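Folding arm at Zasus put on pause after it stopped letting go

3 December 2024
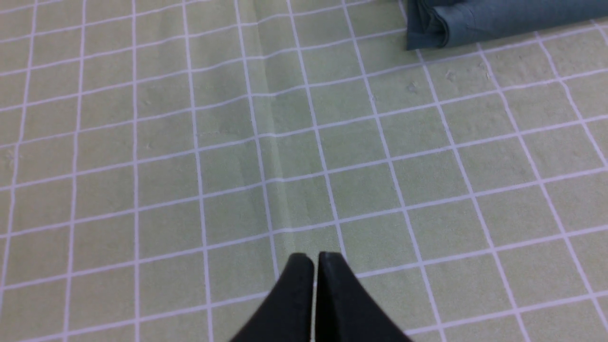 The gripper over the green grid mat, with a folded cloth at upper right.

If you came by the Zasus open bench hoping to watch the arm fold cloths, sorry, you'll have to wait a bit! It's been switched off while we sort out a fault, and I've had enough people asking me in the hallway that I figured I'd better write it up.

The short version: the gripper sometimes closes when it should be opening. The arm comes down, lays the cloth where it's supposed to go, and then, when it ought to let go and back off, the fingers squeeze harder and the whole thing lifts away with the cloth still in its grip. The first time I saw it I laughed (it looked like a toddler refusing to share). The second time it dragged the cloth sideways, bumped into the bench rail and tripped the stop, and I wasn't laughing so much.

I was the one standing there with a hand near the rail, so let me say it plainly: I didn't get hurt and neither did anyone else. My hand was about 5 inches away, though, and that's closer than I'd like. The stop button worked the way it should, and I'm very glad we'd tested it that morning.

We pulled the log and found 2 bad closes in 24 runs, both on cloth and both right after a change of direction. My money was on the finger cable, which has been bent back and forth a lot this fall. The folks at Jaltix, who look after the controller for us, think it's more likely a setting that got carried over from the old Gelis fingers when we swapped them out. They could be right! The old set opened and closed the other way around, and one leftover line in the wrong place might do it. We're going to change the cable anyway, seeing as we have a spare in the drawer.

Until that's done, the arm only runs at slow speed, with two of us at the bench and everybody's hands outside the yellow tape. No visitors at the controls, please, even if you've had the training. I know that's a pain for the group who had the bench booked, and we've moved you over to the Ionescu room for the rest of December. Your sign-in codes still work there.

If you've seen the fingers do anything odd in the past couple of weeks, write it in the bench notebook, even if it seemed tiny at the time. A rough time of day is plenty. I'll post again once Jaltix has been through the settings and we've had a full set of clean runs.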